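The Second Life of a Small Telephone

On the ground floor of the Plindwood building, a handset that was once carried in a pocket every day begins its next assignment at a pale work table. The Veser Reuse Program receives retired phones from offices, schools and households across the county. In the year that ended in June it accepted 1082 of them, and Tomomi Shibata, who directs the program, can recite the condition categories from memory.

"People apologize when they hand over an old phone," Shibata said. "They tell us it is too small or too slow. We ask them whether it holds a charge, and the conversation becomes more cheerful."

The program does not sell what it receives. Working phones are lent to adult education classes, where students use them to practice filling out forms, reading bus schedules and sending messages to a teacher. Many of these devices will never again have a calling plan. A classroom network is sufficient for the lessons, and several instructors have come to prefer it.
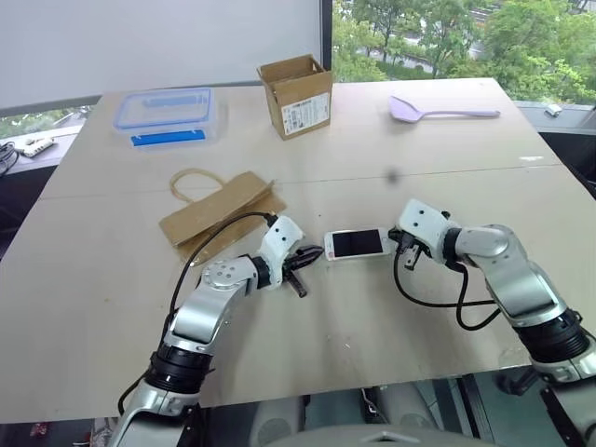
A white smartphone on the table, its screen dark. A brown paper bag lies close by.

Intake follows a procedure written by Kjell Engström, the program's technical supervisor, and revised 11 times. Staff members confirm that the previous owner's account has been removed, erase the device and inspect the glass under a lamp. The charging port is cleaned with a soft brush. Each phone then rests for 20 minutes on a charger before its battery reading is entered in the register, known within the building as Lakatos, after the street where the first copy of it was kept.

Labeling came later. In the early years the details of every device were stored only in the register, and an instructor preparing for an evening class had to turn on a whole drawer of phones to learn which was which. Engström proposed that the essentials be placed on the face of the phone itself, where they could be read with the power off.

The proposal met some resistance. Shibata recalls a long discussion over whether a sticker made a donated phone look cheap — a concern she shared at first. Instructors settled the matter by asking for larger lettering. 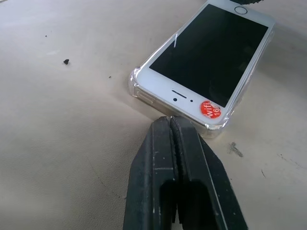
A round red sticker reads "wifi," with a smaller "16" beneath. The phone is in a clear case.

Older compact models remain in steady demand. They fit smaller hands, and a round home button gives a beginner a fixed place to return to when a lesson goes astray. Engström keeps a chart of spare parts for them, and he regards the supply of batteries as the principal limit on their working lives.

Cases are treated with equal seriousness. The program favors clear ones, which allow staff to check the body of a phone for cracks without removing it. Borrowers are asked to leave the case on for the full term of the loan, which runs for three months and may be renewed once at the front desk.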